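Party favor tag

A party favor tag is a small printed label attached to a gift bag, jar or box handed to guests at the end of a celebration. It usually carries the name of the guest of honor and a short message of thanks.

Printable tags are sold as digital files and cut out at home. Designer Branwen Voyle's Bellis series, first offered with 10 layouts, is set at 300 dots per inch for printing on card stock. Round tags are commonly cut with a hand punch and tied on with ribbon or twine.
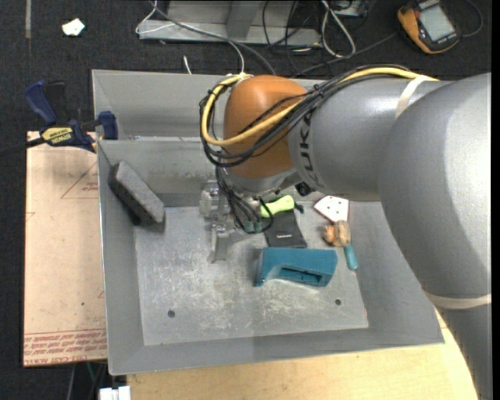 See also

Gift wrap
Place card
Cupcake topper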